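Vasanthi Gounder on eight years of pickles at Achari

Vasanthi Gounder starts work at 5 am, when the kitchen at Achari is cool enough to stand in. "Limes first," she says. "They need the longest."

She learned from her aunt, who never wrote a recipe down. Vasanthi does, and has filled 38 notebooks.
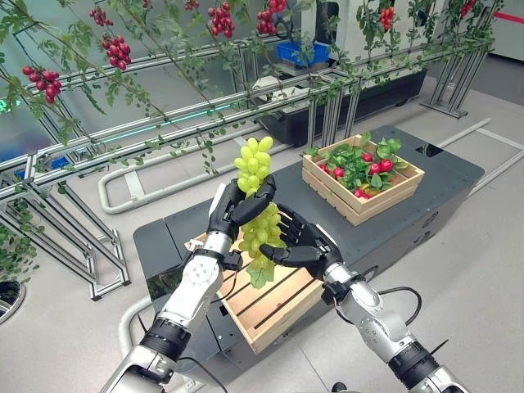 Learning to sell

The early customers were neighbours. Then Yusri Purba, who runs a café nearby, asked for a regular order of mango pickle. "He wanted it less salty. I said no, and he bought it anyway." 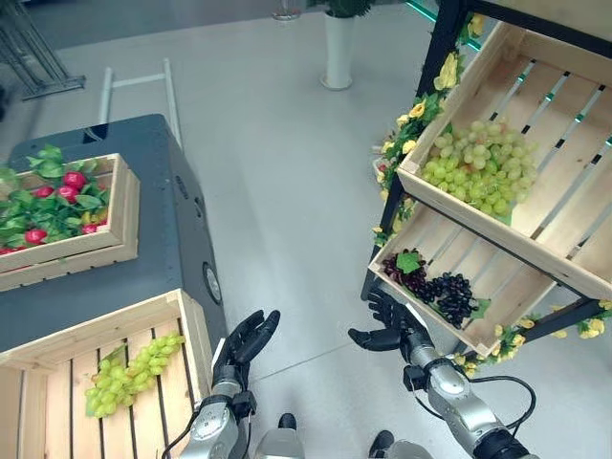 Salt is still what she argues about most. Too little and the jar spoils by July. She is more relaxed about fruit, and will try most things once. Dark grapes, the sort sold by the crate, she pickles with mustard seed and a little jaggery. "My aunt would have laughed at me. Grapes were for eating."

She has no plans for a second kitchen. "I would have to teach someone the limes, and I'm still learning them."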